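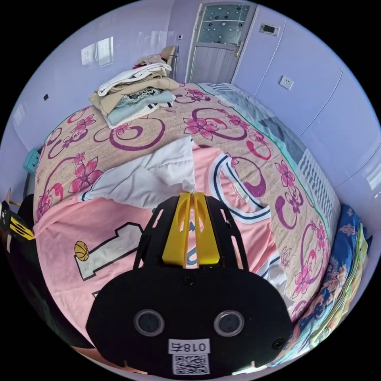
社区篮球夏季联赛报名延至周三 新增女子组和旧球衣回收

布雷尔顿（Brellton）社区篮球联赛主办方日前通知，原定本周初截止的夏季赛报名延长至周三晚上，各队领队须在当晚9时前提交球员名单和保险证明，逾期不再补录。

联赛负责人里扎尔·曼达吉表示，延期主要是考虑到几支新队的场地协议尚未签完。目前已有33支球队完成登记，注册球员455人，比去年夏季赛有所增加。比赛仍在纳苏蒂安体育馆和河边的两块室外场地进行，8月开赛，赛期7周。遇雨时室外场次顺延，不改到馆内补赛。

今年最大的变动是女子组单独编组。往年女球员只能参加混合组，报名人数一直上不去。女子组教练代表洛丽·普罗瑟说，去年秋天她们试办过几场周末友谊赛，来的人比预想的多，不少是下了班直接赶来的，有人把孩子也带到场边。“大家提得最多的要求是比赛时间固定下来，别今天下午明天晚上地换。”她说。根据初步赛程，女子组比赛统一安排在晚上7时半以后。

混合组予以保留，规则不变，每队上场球员中至少有两名女性。青少年组年龄上限由16岁调整为17岁，参赛者须由家长签署同意书。

费用方面，成人队报名费为每队170元，含裁判费和场地照明费，青少年组免收。报名费可在体育馆前台缴纳，也可以转账，转账时须注明队名。已缴费后退赛的球队，在赛程公布前可全额退还，公布后只退一半。

联赛同时启动旧球衣回收。球员可将不再穿的球衣、球裤洗净后交到体育馆一楼服务台，尺码和颜色不限，印有号码或旧队名的也可以。收到的衣物由当地洗衣店萨梅尔（Samell）统一清洗整理，再分给青少年组中没有队服的球队。负责此事的拉蒂·优素福说，成套的球衣优先配给整队使用，零散的单件留作训练分组时穿。破损严重、无法缝补的请不要送来，袜子和护具也不收。回收持续到开赛前一天。

关于队服，竞赛规程作了几处说明。同队球员上衣主色须一致，号码前后都要有，字迹应当清楚，可以使用0、00及1至99号，同队不得重号。两队颜色接近时，由赛程表上列在后面的一队换装，没有备用球衣的，可向记录台借号码背心。去年有几场比赛因为两队都穿深蓝色，推迟了十多分钟才开球，裁判组对此提过意见。

裁判组组长祖尔基夫利·克里希南介绍，今年的裁判培训分两次进行，内容包括新的犯规手势和计时器操作，有执裁经验的人可以只参加第二次。目前室外场地的记录员还有缺口，有意者可在体育馆前台登记，每场发给交通补贴。

部分居民关心晚场比赛的噪声和停车问题。住在河边场地附近的纳斯林·萨德吉说，去年决赛那几天，巷口停满了车，倒垃圾的车都进不来。主办方答复称，今年室外场地晚上9时半熄灯，不使用扩音设备，观众车辆请停到体育馆北侧停车场，步行过去几分钟。小巷两侧在比赛日将摆放禁停标志。

赛程表将在报名结束后的下一周公布，届时张贴在体育馆入口处，并由领队转发各队。分组抽签在体育馆二楼会议室进行，各队可派一人到场，不到场的由裁判组代抽。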